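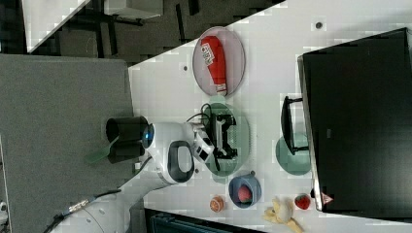
One user wrote in asking whether the fruit counts as food or as clutter for the sorting labels, becuase the old notes said both. Food. Old notes are wrong, ignore them.

Trusach kitchen table set, README

3,911 stills, toy kitchen things on a white tabletop. Target was 4,000, didn't get there. Plates, utensils, play fruit, a red bottle-ish item (label "condiment"). Layout changes between stills so don't assume a plate stays put.
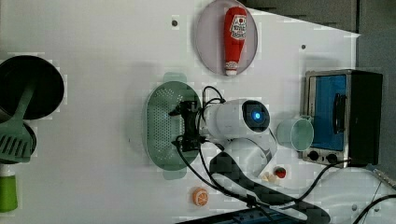

Last updated: May

Splits: 574 held out for test, rest is train. Labels in 3 files, one per group: dishes, food, appliances. Toaster oven goes under appliances. Colander = dishes. Strawberry and orange slice = food, obvously.

Known gaps: items at the table edge sometimes unlabeled. Fix pending.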